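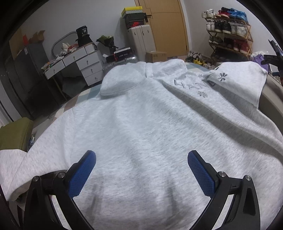 Replying to the list on the Stilstead open day, having gone and stood through the whole laundry demo. My doubts are where they were in June. Folding a towel on a bare bench is an old trick. A gray hoodie on a bed is harder: the hood bunches into a lump and the sleeves go off in two directions, and two fingers with dotted blue pads have to find an edge in all that fleece. I asked the Drorneo people how often the arm manages it alone. They said 17 of 19 tries, on garments they picked. I'd like to see it on mine.

On 14/11/2023 the Grandik list digest wrote:
> The folding demo was the best thing at the open day.
> I give it 13 months before we can buy one.

Thirteen months for what, shirts? I asked about price too and got a brochure. If anyone is going to the next one, bring your own laundry and ask them to fold it.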